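Home | Explore | Messages | Lists 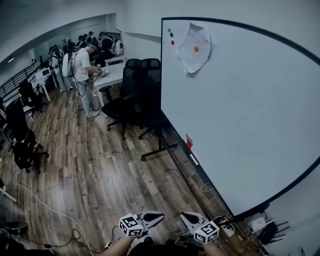 Fionnuala Fahy

1/ OK, whiteboard thread! I have been using a board on wheels at Karby since July and I've turned into the person who brings it up at dinner. If you share a room with other people and all your plans live on sticky notes, please read on.

2/ The wheels are what got me. Our old board was screwed to the wall behind two desks, so you had to lean over somebody's lunch to write on it. Now I roll the board to wherever we're working and roll it back at night. (Check the floor for cables first. Wheels and cables are not friends.)

3/ Cost: new ones this size were $340 at Abdella and I nearly fainted. I got mine secondhand for $200, plus $20 to have it brought up the stairs. Black frame, black metal stand, ledge along the bottom for markers. It's a Stesari and I love it a silly amount.

4/ Now the best part, magnets!! I bought a mixed pack of the small round Camska ones and gave each color a job. Green is ready to go, blue is waiting on someone, red is stuck. Orange is for whatever we're dealing with right this minute.
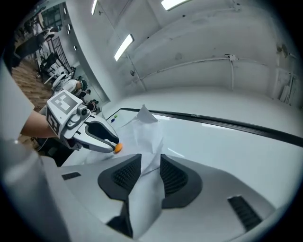 So orange moves the most, and it's the one I'm always looking for. Having only one out at a time is the trick. If everything can be orange then you're back to sticky notes.

5/ Spares live on the left side of the board in a little row, green then blue then red. I started doing that so I could grab one without looking and now it bugs me when they're out of order.

6/ People keep asking if you need special paper. You don't! Plain white printer paper is great. It can be folded, it can be wrinkled, it can have spent a morning in a coat pocket. Put one magnet near the middle and it goes up.
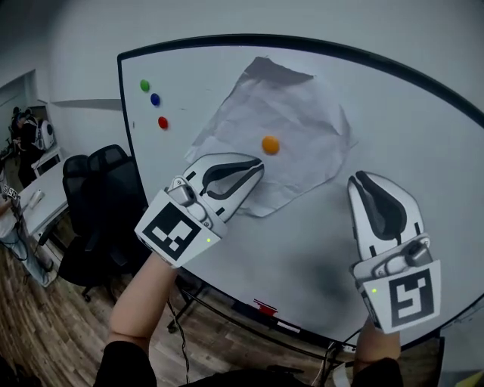
With a really creased sheet, press it down with your palm first and then set the magnet on a spot where the paper touches the board. On top of a fold it slides. I lost half a grocery list behind the printer learning this one.

7/ Same goes for thick stuff. I tested mine by adding sheets until they dropped, and a single magnet held 10. The eleventh took the whole lot down, which was very satisfying and also very loud.

8/ Cleaning: dry cloth at the end of the day, damp cloth when it starts looking gray. Take the magnets off before you wipe, don't go around them, or you get little ghost circles. Ask me how I know.

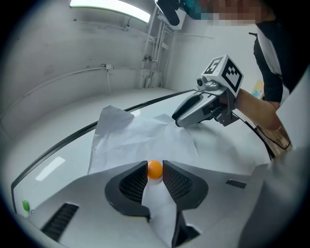
9/ Things I still want to try: a strip of tape down the middle to split today from later, and a clip for the marker caps that keep wandering off.

10/ If you have a rolling board, show me how you set yours up! Especially if you use more than four colors. I have room for a yellow and no idea what it should mean.

Recent from Fionnuala Fahy
The great marker test, part two
Which tape peels off clean?
My Karby desk, before and after
Label maker thread (long, sorry)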